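Small shelf, small toys: a talk with a collector in Flirkdale

The collector I visited in Flirkdale asked me not to write the name, so I write only "the collector." We met on a Friday in January. The toys in the house number 693, and most of them stay in boxes marked Hao or Toltivar, after the two shops where they were bought.

"I don't want to see everything together," the collector told me. "When I see everything, I see nothing."

For this reason there is one little shelf with two levels, and only a few toys are allowed on it. The pigs have the lower board. 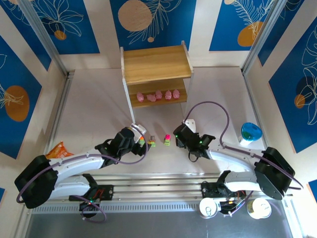 How do you decide what goes on the lower level?

"Low things go low. A pig is short and has a round back, so it doesn't need much air above it. If I put a tall toy there, my fingers touch the upper board each time I take it out."

The shelf itself came from a market in Zernville. The collector paid 400 for it, in the old money, and carried it home on the bus. It was yellow with old varnish then, and two evenings of sanding were necessary. I asked if a glass cabinet would not be easier to keep clean. The collector thought about this for a long moment. "Easier, yes. But with glass you stop touching them."

The trucks are a newer interest. They are arranged by eye, without a ruler, and the colors may change places from one week to another. "I used to put the same colors together. Now I like it when they are a little bit mixed."
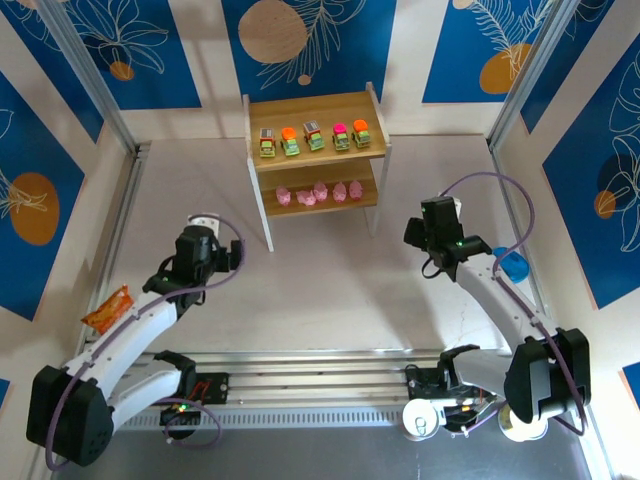 Trucks on the upper board, pigs on the lower one.

Dust is removed with a soft brush for make-up, always starting from the top. The collector does not use water on wheels. Before I left, I asked which group will be next. There are 312 animals still in the Toltivar boxes, and the answer was ducks, if they can stand straight.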